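Wrist Offset Fault on the Vulla Arm: Project Report
Yulan Shen and Lai-ching Chiu
Sornach Technical College, Robotics Project II

1. Background

Our project was a shelf task for the Vulla humanoid. The robot had to reach to a blue metal shelf, take hold of a flat black plastic panel, and hand it to a person standing beside it. We wrote the reaching and grasping software. The arm, the hand and the low-level controller (Lastix, version supplied by the lab) were already there when we started in June.

This report covers the fault that stopped our trials at the hall. The grasp planner is described in our earlier report and is only mentioned where needed.

2. What happened

We had planned 20 trials. The first few ran normally. Lai-ching then pressed the emergency stop when a visitor stepped over the floor tape, and we restarted the arm with the standard procedure. On the next trial the hand went in too low. It passed under the shelf surface and kept moving forward until Yulan stopped it by hand from the operator station. It did not touch anyone, and we found no damage to the shelf or the fingers.

We restarted and tried again at low speed. The result was the same. The software reported that the hand was above the surface when anyone standing there could see it was below. We then ended the trials for the morning.

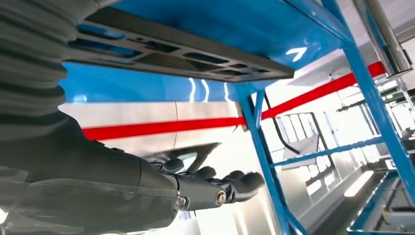
Figure 1. Wrist camera view from below the blue surface, with the perforated plate overhead.

3. Finding the cause

We first suspected the shelf position. The robot finds the shelf with its head camera, and the top is glossy, so bright reflections can disturb the edge detection. Yulan measured the shelf with a tape and compared it with the stored value. They matched.

Next we looked at the arm. The log for the bad trial has 3,925 entries, and the wrist pitch joint shows a jump in the first one after the restart. The angle changed by 12 degrees while the arm was standing still. When the emergency stop cuts the motor power, the forearm sags a little under its own weight. On restart, Lastix reads the saved zero position and assumes the joint has not moved past the nearest index mark. Ours had moved past it, so the controller picked the wrong mark and every later reading was off by the same amount.

We also had to rule out the fingers. A slipping finger joint would not explain the height error, but it would have been unsafe to carry on with one. We closed the hand on a dark metal beam, held the command for 900 milliseconds, and compared the motor currents with the values from the lab. All of them were within limits.
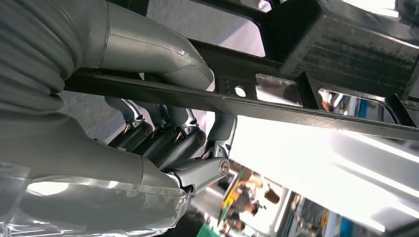
Why did the joint limits not stop the arm?
The limits are checked against the reported angle. The reported angle was wrong but still inside the allowed range, so the check passed every time.

4. Changes made

The restart procedure now has an extra step. After any emergency stop, the arm is moved to a rest bracket with a known pose, and the software compares the reported wrist angle with the expected one. If they differ by more than one degree, the arm will not accept a reach command.

We added a second check in our own code. Before the hand crosses the front edge of the shelf, it pauses and the head camera estimates the height of the fingertips. The reach continues only if this agrees with the joint readings. The pause makes each trial slower, and Lai-ching would like to shorten it once there is more data.

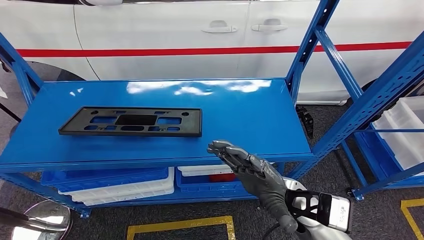 Figure 2. The hand at the front edge of the top shelf, with the black panel lying on the shelf.

5. Remaining problems

The camera check depends on the lighting. Under strong overhead lights it sometimes rejects a good pose, and the operator has to start the reach again. We have not tested it with the arm reaching from the far side of the shelf.

The index mark error itself is still in Lastix. We have sent the log to the lab with a description of how to repeat the fault. Until it is fixed, the rest bracket step should be treated as required, including after short stops where the arm does not seem to have moved.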